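1 Aug 2026

Humidity in the back room at 58 percent by the hygrometer at seven, down from yesterday. Ran the dehumidifier on its low setting overnight and emptied the tank before coffee. The sourdough log continues below the weather, as usual.

Starter fed at a one to two to two ratio, by weight, with the Somogyi rye. The Havorus flour is finished and I am not reordering it. It absorbed less water than the bag claimed, and every dough I made with it since January spread on the stone. The Somogyi takes longer to get going but holds its peak for a good two hours, which suits my mornings.

Mixed the main dough at 9:15. Water at 76 degrees, salt held back until after the rest. Four folds, the last one probably unnecessary. Bulk rise ended at almost 17 percent less time than my last batch — warm kitchen, no other variable changed. I keep meaning to move the probe away from the stove side of the room, where it reads high.
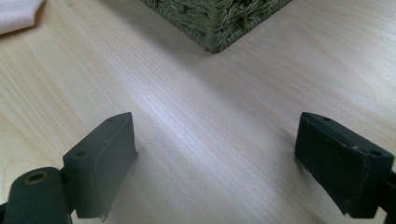

The reply on the Tarkirine baking board came in just before noon: my crumb is tight at the base because the bulk is too short, and the oven has nothing to do with it. Poke test is unreliable above 80 percent hydration, the poster added, and a straight-sided jar with a rubber band would tell me more in one day than a finger would in a month. Fair point. I had been blaming the bottom element for weeks.

Pulled 200 grams of dough from the next mix and put it in a jar, marked at the starting level. Will shape when it has risen by three quarters and compare against the clock. If the jar and the main dough drift apart in temperature the reading is useless, so both sit on the same shelf.

Clirno sent the replacement door gasket, wrong profile again. Lip is too shallow by an eighth of an inch. Wrote back with measurements and the part number from the inside of the door. The old gasket stays on for now, and I add five minutes to the preheat.

Loaf out at 4:40. Internal temperature 207. Left to cool, uncut. Next feed at nine tonight.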